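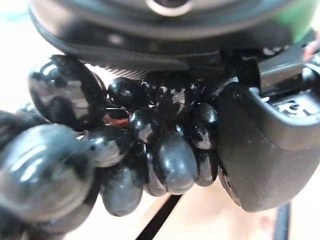 Cuadros opens its packing shed to visitors one Monday a year, and the parking instructions run longer than the tour. Leave the car at the chapel, walk past the pump house, and do not follow the sign that says Visitors, which belongs to a dairy.

Eusebio Bedoya met us at the door with hairnets. There were 12 of us and he had brought 217, so morale on the hairnet front was excellent.

The day's subject was black table grapes, and Eusebio has views. He likes them shiny. Most growers will tell you to look for the dull bloom on the skin, and there was a lively exchange about this with Yurani Echeverri from the Stalside co-op, who had driven 40 miles and wanted her money's worth (entry is free). The grapes themselves were as glossy as a new piano. Yurani said they looked polished. Eusebio said thank you. I don't believe it was a compliment.

We learned to judge a bunch by its stem, which you have to hunt for in the gaps when the fruit sits this close together. Green is what the buyers ask for. Reddish brown gets you a speech about variety, weather and the ignorance of buyers, and I can confirm that the speech is a good one, having set it off twice.
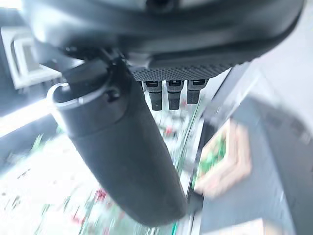

*Cuadros, Monday morning.*

Lifting a bunch is harder than it sounds. You take it by the stem, keep your fingers off the skins, and lower it into the box as if it were asleep. I was moved to box folding after my second attempt. Ernő Fodor, who had come for the free lunch and said so at the door, turned out to have wonderful hands and was offered seasonal work.

Lunch was bread, cheese and, to general astonishment, grapes. Fidelina Chávez passed around a jar of her grape jelly, which set beautifully and then would not leave the spoon.

The shop takes cash only. I bought a box, ate a good part of it at the chapel waiting for someone to move a van, and got home with the rest. The next open day is in May. Ignore the sign.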